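Refinishing Small Wooden Blocks with Milk Paint

Skatdale Workshop Notes, sheet 4
Prepared by Noreen Egan

Scope

This sheet covers the application of casein-based milk paint to one or more faces of small solid-timber pieces, with the remaining faces left bare. It assumes the timber is dry, planed and free of old varnish. For previously varnished stock, strip and neutralise first, then return to step 1.

Materials

Milk paint powder, any colour
Clean water at room temperature
Low-tack masking tape, 25 mm
Abrasive paper, 120 and 180 grit
Synthetic flat brush, 12 mm
Fine mesh strainer
Dust mask and gloves

Step 1. Surface preparation

Sand the face to be painted with 120 grit, moving with the grain. Milk paint bonds by soaking into the fibres, and a face polished beyond 180 grit will take it poorly. Use 180 only on the bare faces. Ease each arris with two light passes. End grain takes up more water than side grain and will dry darker, so choose a long-grain face where an even colour matters.

Remove dust with a dry brush. Tack cloths leave a waxy residue and should not be used before the first coat.

Step 2. Masking

Run tape along the four sides adjoining the painted face, flush with the edge. Burnish the top 3 mm with a fingernail. On open-grained species such as Tasmanian oak, paint will creep under the tape however well it is pressed down. A thin coat of shellac brushed across the tape line and left for an hour will close the pores.

Step 3. Mixing

Wear the mask while handling dry powder. Combine equal volumes of powder and water and stir for three minutes. Stand the mix for ten minutes, stir again and strain. The consistency should be that of thin cream. For a pale wash that lets the figure through, add water a teaspoon at a time and test on offcut.

Mixed paint keeps for a day in the fridge. Discard it once it thickens or smells sour.

Step 4. Application

Dampen the face lightly. Brush from the centre towards the edges with a nearly unloaded brush. Leave for two hours, knock back raised fibres with worn 180 grit, then apply the second coat.
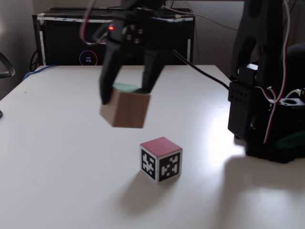 Pull the tape while the second coat is still slightly soft, drawing it back on itself at a low angle. If the edge lifts with the tape, score the line with a sharp blade before continuing.

Step 5. Sealing

Unsealed milk paint will water-spot. Apply one thin coat of hemp oil or a water-based matt varnish. Oil deepens the colour and will also yellow the bare faces slightly. Lay oily rags flat outdoors to dry before disposal, as they can self-heat when bunched.

Allow three days before stacking painted faces against each other.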